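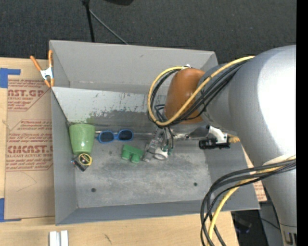
Figure 3. Gray bin with a cup and a pair of sunglasses, viewed by the fixed camera.

4.2 Summary tables

Each trial was logged as one row in a shared spreadsheet, 298 rows in all. Rows with a missing end time were removed, which left 209. We grouped the remaining rows by week and by operator, and computed the median duration for each group. Medians were used in place of means as a few trials ran past 200 seconds. Blank cells were kept blank and were not read as zero. Wyss and Kolev checked 40 rows by hand against the raw logs and corrected two dates entered under March.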